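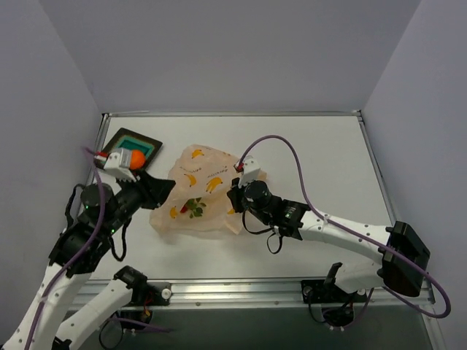
Banana-print bag or sheet, translucent peach, on the white table.

From: Hajnalka Kun
To: print-film list
Subject: Re: Yellow shifting toward orange on tinted film

Brock Dufour wrote:
> We ran the Duvetti yellow on peach-tinted PE at the Sandmont plant and
> it came up orange on press. Same ink on clear film matches the
> drawdown. Anilox is 406 lpi, line speed unchanged from the clear job.
> Would you add white under the yellow or reformulate? The customer
> wants to keep the film translucent. Run length is 3000 bags, so I
> don't have much room for trials.

Brock,

I would try the white first, but only under the artwork. A full flood will kill the translucency and the customer will notice. Knock the white back slightly from the edge of the yellow so misregister doesn't leave a pale halo. How far back depends on what your press holds in October with the heat off in the bay - on ours I would not go tighter than the slack we measured last winter.

Reformulating toward green can work, but the correction is only good for one tint level. If the masterbatch let-down drifts between rolls, the match drifts with it. We had this on the Zirkthorpe order, where 7 rolls out of 11 were in tolerance and the rest went back.

Two other things to check before you cut a plate:

Treatment level. Tinted film from Szűcs has arrived here with lower dyne readings than the clear. Test both edges and the center of the web, and do it the day you print. A tape test on the finished bag is too late.

Backing. Your lab may be reading the clear film over white tile and the tinted film over whatever is on the bench. Use the same backing for both and write it on the sheet. A single ply and a closed bag will also read differently, as the second layer adds its own tint.

Send me the drawdowns if you can, one over white and one over black. I can put them on our spectro in the afternoon and mail the numbers back.

Hajnalka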